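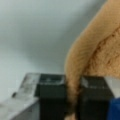 Stop Grading Grippers on Hard Stuff

Every gripper comparison I read uses blocks, cans and maybe a mug if somebody's feeling wild. Then people take the winner home and ask it to help with the laundry! I spent most of February swapping the Olovier fingers and the Plulard ones on the same arm, and I've gotten pretty stubborn about this: if you want to know what two black fingers can do, give them something floppy. A plush toy will do fine. It squishes, it swings, and your nice force numbers stop meaning much.

Nilton Pacheco and I argue about this a lot. He likes his 943-trial spreadsheet, all of it rigid parts, and he thinks fabric is just messy data. Well, sure it is (so is my house).

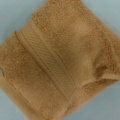

Terry cloth is my other favorite, and there I care more about the wrist camera than the fingers. A towel that's one color all over gives you loops, a woven band and a fold to work with, so I'd pay for a sharper lens before I'd pay for a stronger grip. Nilton would buy the grip.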